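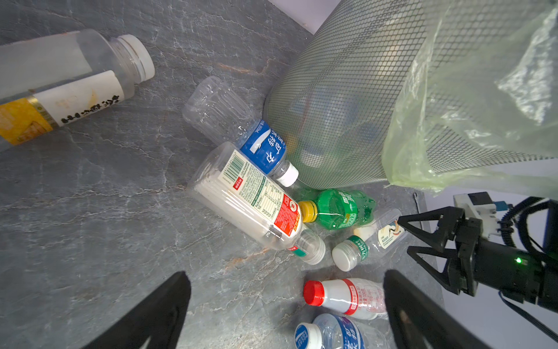 ペットボトルとメッシュ状の回収容器。

【レンドソープ環境事業部より】資源物の収集区分の変更についてお知らせいたします。対象は東地区および川沿い地区の3,802世帯です。以下、続けて投稿いたします。

変更後の区分は10月の検針票に同封した冊子に記載しております。冊子がお手元に届いていない場合は、事業部窓口または各地区センターでお受け取りください。郵送をご希望の方は、住所と部数を明記のうえ書面でお申し込みください。

ペットボトルは、キャップとラベルを外し、中を軽くすすいでからお出しください。キャップは「その他プラスチック」の袋へ入れていただきます。油の入っていた容器で汚れが落ちないものは、これまでどおり可燃ごみの扱いとなります。

びんの色分けは廃止し、無色・茶色・その他の色をまとめて一つのコンテナでお受けします。割れたびんはコンテナに入れず、厚紙に包んで「キケン」と表示し、不燃ごみの日にお出しください。

紙類については、新聞、雑誌、段ボール、紙パックの四区分に変更はありません。ひもは紙製のものをお使いください。粘着テープで束ねたものは、収集せずに残す場合があります。雨天時も収集は行います。

8月に実施した説明会は計11回で、会場では収集時刻に関するご質問が最も多く寄せられました。川沿い地区は橋の補修工事に伴い、当面のあいだ収集車の順路が変わります。午前8時までにお出しくださいますようお願いいたします。

収集業務は、東地区をコルニレル社、川沿い地区をヴィクルンド社に委託しております。取り残しのご連絡は、委託先ではなく事業部の受付窓口までお願いいたします。ご連絡の際は、集積所の番号(看板の右下に記載)をお知らせください。

集積所の看板は、全体のほとんど、72か所で新しいものに交換済みです。残る集積所では旧看板に訂正シールを貼付しております。シールがはがれている箇所を見つけられた方は、集積所の番号を添えてお知らせください。

集合住宅の管理者の皆様へ。専用集積所をお持ちの場合、コンテナの配置変更届が必要です。様式は事業部の窓口で配布しております。すでに届け出がお済みで、コンテナの数に変更がない場合、再提出は不要です。

冊子の訂正が3点あります。5ページの「紙パック(内側が銀色のもの)」は、正しくは可燃ごみです。8ページの電話受付の終了時刻は午後5時です。裏表紙の地図では、ゲヴォヴォラ通りの集積所の位置が一筋北にずれております。おわびして訂正いたします。

訂正後の冊子は地区センターに順次配架いたします。すでにお持ちの冊子には、窓口でお渡しする訂正紙を挟んでお使いください。点字版および音声版は訂正を反映したものをご用意しております。

本件に関するお問い合わせは、事業部収集係で承ります。個別の住所に関するご相談は、この投稿への返信ではお答えしておりませんので、電話または窓口をご利用ください。(2026年10月10日)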